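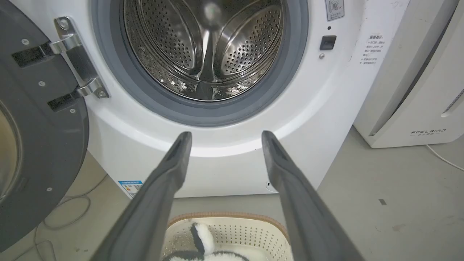
Figure 2. Front-loading washing machine with the door open, showing the perforated steel drum and gray rubber door gasket.

4.2 Shared laundry and the wish to wash less

We had gone into the interviews expecting to hear mostly about money, and money did come up, but what our households in Corine and Stidard really wanted to talk about was time, and after time, smell. Of the 44 households that kept a diary for us through September, 20 told us they had put off at least one load because the evening had simply gotten away from them. Several of these people were a little embarrassed to say so (one apologized to us twice), and we tried to make it clear that we were not there to grade anybody's housekeeping.

The front-loading type in Figure 2 was the one most often named in the diaries, and its rubber gasket had a surprisingly large place in people's thinking. A mother of three in Stidard described wiping it after every wash as "my last job of the day, after the dog." Others never touched it and were perfectly happy. We found no clear link between this habit and how often a household washed, although 15 diaries left the question blank, so we would not want to lean on that too hard.

Bedding followed a rhythm of its own. In Lavia, where many families still dry sheets outdoors, the forecast decided the day and everything else moved around it, school runs and Sunday lunch included. Readers who know the earlier Mondal survey will recognize this pattern, and it was a real pleasure for us to meet it again in people's own words. 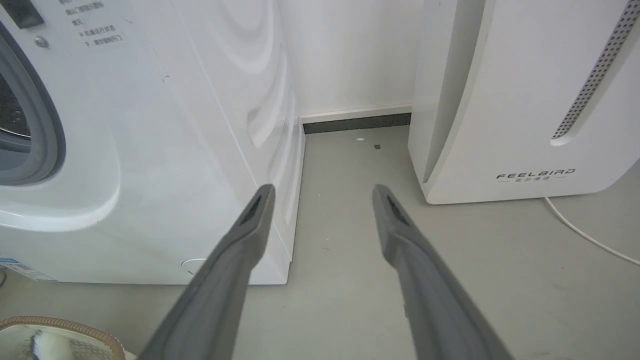 4.3 Who does the folding

Folding was shared more evenly than washing in all but 2 of the Lavia homes, and it was very often done in front of the television.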